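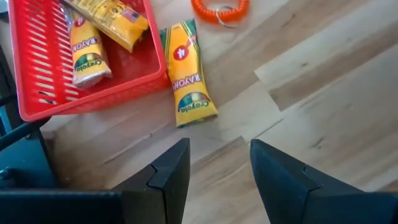
Two packs in the red basket and the third still on the floor.

Hajnalka Kozma had promised herself she would go home once the count reached 1,680, and that had been 8 tries ago. The lab at Skirkow was quiet by then, the way it gets on an August evening, and her tea had grown a skin.

"You're rooting for it again," said Csaba Jakab from the doorway, with his coat already on.

"I am not. I'm watching the crayons."

But of course she was rooting for it, and had been since spring, when the first 800 tries taught the arm very little except how to shove things under the basket. Then Ghizlane had suggested – over soup, of all places – that they keep the failures in the training set and simply tell the arm which ones they were. They collected 200 more that way, every fumble labeled, and the new policy began to do something Hajnalka had no good word for in the paper. It would stop above a pack, shift a little to one side, and only then close its fingers. She had written "pre-grasp correction," and Csaba had written "second thoughts" in the margin, and she hadn't had the heart to delete it.

"One more," she said.

He sighed, took off his coat, and pulled up the other chair, and the two of them leaned toward the screen like grandparents at a school play.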